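Sturik 41 Towed Decoy Cable Reel

Deck-mounted reel for naval towed decoys and light sensor arrays
Manufacturer: Undumis Marine Defense
Part number: US-41-678

The Sturik 41 is an electrically driven reel for patrol vessels, corvettes and mine countermeasure ships. It stores, deploys and recovers the tow cable for a single torpedo decoy or a light sensor array. One operator can run it from the local control box or from a remote panel in the operations room.

The reel holds up to 678 meters of armored tow cable. The drum, frame and guide rollers are marine-grade stainless steel. The drive motor is in a sealed housing and can be removed from the aft side without taking the drum off its bearings, so a motor change can be done at sea by the ship's own crew.

Level wind is mechanical and is chain driven from the drum shaft. Earlier Undumis reels used a separate level wind motor with its own controller. That arrangement is still supported for spares, but it is not offered on new orders.
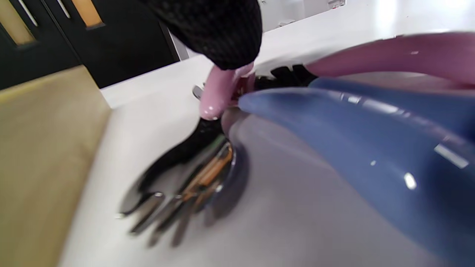
Recovery speed is set at the control box in six steps. The two lowest steps are meant for the last part of a recovery, when the towed body is close to the stern. If cable tension goes over the preset limit, the drive stops and the brake sets. The operator has to clear the alarm at the local box before the drum will turn again. The remote panel shows the alarm but cannot clear it.

Specifications

Cable capacity: 678 m
Recovery speed settings: 6
Empty weight: 200 kg
Power supply: 440 V, three phase, 60 Hz
Brake: spring applied, electrically released
Emergency recovery: hand crank, stowed on frame
Finish: haze gray, other colors on request

Supplied with the reel

Local control box with 6 m cable
Remote panel
Hand crank
Mounting bolts and isolation pads
Operator manual and maintenance manual, printed and on disk

The tow cable, towed body and deck foundation are ordered separately. Foundation drawings are sent with the order confirmation. Ships already fitted with the Antoniadis deck foundation can use the existing bolt pattern with adapter plate 41-A.

Maintenance

Grease the drum bearings and level wind chain every 200 operating hours. Rinse the drum and rollers with fresh water after each use. Brake pads should be checked at every scheduled yard period. Pads, chain and seals are stocked at our Clullgate depot and are also sold as a single overhaul kit.

Ordering

The Sturik 41 is sold to government customers and approved shipyards only. An end-user statement is required with each order, and export licensing is handled case by case. Price on request. Orders confirmed before the end of August ship from Clullgate in the same production batch.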